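Amphibian Use of Drainage Culverts Under the Plolbridge Road

Student project report, Environmental Field Methods
Tiburcio Ventura

1. Background

The Plolbridge road follows the foot of a wooded slope and separates it from a chain of shallow ponds on the Prirside flats. Frogs, toads and salamanders winter in the leaf litter on the slope and move downhill to breed when nights turn mild and wet. Every animal that breeds in the ponds has to cross two lanes of pavement or pass beneath them.

Eight drainage culverts run under the study section. They were installed to carry stormwater and have no features meant for wildlife. Earlier student work at the site counted dead animals on the pavement but did not look at the culverts. This project asked whether amphibians already use them, and which physical properties separate the culverts that are used from those that are not.

2. Site and culverts

The culverts are numbered 1 to 8 from north to south. Numbers 1 through 3 are corrugated metal pipe. Numbers 4 through 7 are round concrete pipe, and number 8 is a concrete box with a flat floor. Culvert 8 carries Aguirre Creek and holds water all season. The others are dry except during and shortly after rain.

For each culvert the following were recorded before the survey began: inside width, length, floor material, height of the outlet above the ground on the pond side, depth of standing water, and plant cover within 5 meters of each opening. The outlet height was measured from the lip of the pipe to the soil directly beneath it. Where erosion had cut a pool below the outlet, the measurement was taken to the bottom of the pool when dry and to the water surface when full.

3. Methods

3.1 Track plates

A track plate was placed inside the slope-side opening of each culvert except number 8, where flow would have washed it out. Each plate was a sheet of white card in a shallow plastic tray, with a felt strip soaked in food coloring and mineral oil at both ends. Plates were set before sunset and collected the next morning. A plate was scored as positive if it showed at least one clear amphibian print or body drag. Prints were not identified to species. Direction of travel was noted when the print order made it clear.

3.2 Night walks

The road shoulder was walked once per survey night, starting at 9 p.m., on both sides. Live animals on the pavement were recorded with their position relative to the nearest culvert and then moved to the side they were facing. Dead animals were recorded and removed to prevent double counting. Culvert 8 was checked by flashlight from both ends during the same walk. 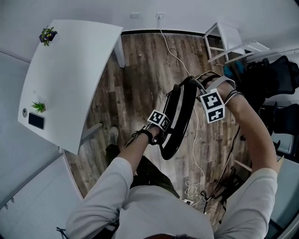
Walks took place only when the air temperature at dusk was above 5 degrees Celsius and the pavement was wet. This rule left 15 survey nights between the beginning of the season and the end of May. Two further nights met the conditions but were dropped when lightning was present.

3.3 Data handling

Records were written on paper forms in the field and entered into a spreadsheet the following day. Positions were assigned to road segments, one per culvert, with boundaries at the midpoint between neighboring culverts. Passage was treated as a yes or no outcome per culvert per night. No attempt was made to estimate the number of animals using a pipe from print density, which would require a calibration that was outside the scope of the project.

4. Results

The night walks produced 541 amphibian records on the pavement, live and dead combined. Records were heavily concentrated in the segments for culverts 4, 5 and 6, where the slope comes closest to the road and the ponds lie directly opposite. The three northern segments had few records on any night.

Track plates were positive at culverts 4, 5 and 7 on repeated nights. Culvert 6 never gave a positive plate, although its segment was among the busiest on the surface. Culverts 1 and 2 gave no positive plates, and culvert 3 gave a single one. Frogs were seen inside culvert 8 on most survey nights, sitting on the strip of silt along the south wall.

Culvert 6 differs from its neighbors mainly at the outlet. The pipe ends well above the soil, over an eroded pool, while the outlets of 4, 5 and 7 are level with the ground or nearly so. Its slope-side opening was also partly blocked by branches and packed leaves for the whole survey period.

Where direction could be read from the plates, early season prints pointed toward the ponds. Prints from May pointed both ways.

5. Discussion

The results show that amphibians enter at least some of the existing culverts without fencing or other guidance. They do not show that the culverts reduce deaths on the road. The segments with used culverts also had high surface counts, so a large share of the animals is clearly not finding the openings.

The lack of use at culvert 6 is consistent with a hanging outlet acting as a barrier, but the plate was at the slope side, and an animal entering there would have no way of sensing the drop at the far end. The blockage at the inlet is a more likely cause of the negative plates. The two factors cannot be separated with this design. A second plate at each outlet would help.

Floor material may also matter. The metal pipes in the north had bare corrugated floors and were dry between storms, but they are also in the segments with the fewest animals, so the comparison is weak.

6. Limitations

Rain washed the ink from several plates before collection. These were scored as missing and left out of the passage data. The walks began at a fixed hour, and movement later in the night was not sampled. Small salamanders leave faint prints and are probably underrepresented. Only one season was covered, with a dry early spring.

7. Recommendations

Culvert 6 should be cleared before the next migration and monitored again with plates at both ends. If use is still absent, a ramp of packed stone could be built up to the outlet. Short guide fences on the slope side between culverts 4 and 6 would test whether surface counts fall when animals are led to the openings. The Pornisis drainage plan already lists this section for ditch maintenance, and the clearing could be scheduled with that work in late summer, when few amphibians are moving.

Field forms and the spreadsheet are stored with the course materials.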